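**Ullness project — second progress report to the Naylor Fund**

8 March 2020

Prepared by Hina Marwat, with notes from Dean Sugden and Kirsty Hoani

This report covers the work since our January update. The short version is that the grasp prediction model is trained and running at the Vamberg lab, the second round of data is nearly complete, and we are later than planned on the comparison with the older method.

**Data**

We now hold 3784 recorded grasp attempts on soft and irregular items. Of these, 1177 are from the second round, in which the items are laid out on cloth instead of bare board. The change came out of Kirsty's finding that the first model had learnt to rely on a clean edge between item and table. On a plain hard surface that edge is easy to find. On fabric, with creases and soft shadows, the model often placed its grasp point too low and closed on the cloth.

Each attempt is stored with an image of the layout before the arm moves in, the predicted grasp point, the force readings and a pass or fail mark. A pass means the item was lifted and held for three seconds. Dean wrote the script that checks every record for missing force data, and we have thrown out the ones that failed the check. They are not in the totals given here. 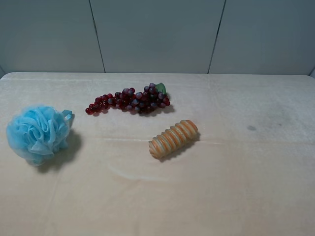 Layouts are kept sparse for now, with clear space between items. Malcolm Mellor asked at the last review whether we should move straight to piles. We would prefer to wait until the single-item results settle, as a failure in a pile is much harder to put down to one cause.

**Results so far**

The retrained model does better on netting and other open, ruffled materials. These were the worst group in the first round, because the depth readings pass through the gaps and the surface comes out ragged. We now average the readings over a short burst before predicting, and most of the gain seems to come from that step. Amber Sowerby is running the model with and without it so that we can say so properly.

Bunched items made of small glossy parts are still a problem. The model tends to pick a single sphere as the target and the grip slides off. Ribbed items, such as a striped toy shaped like a corn cob, are handled well when the fingers close across the length and badly when they close along it. The model gets the angle right more often than it did, but we don't yet have enough attempts at each angle to give a figure we would stand behind.

**Delays**

The comparison with the Nusmont method was due to finish before this report. It has slipped by around 2 weeks. Their code expects a different camera height, and our first runs gave it an unfair disadvantage. Dean has corrected this and the runs have been restarted.

**Next period**

- Finish the cloth layouts and freeze the data set
- Complete the Nusmont comparison and send the results to Malcolm
- Add layouts where two items touch
- Draft the methods section of the paper (Hina and Amber)

Spending is within budget. We may ask to move part of the travel line into replacement finger pads — they wear faster on fabric than we had allowed for. Kirsty will send the costs separately.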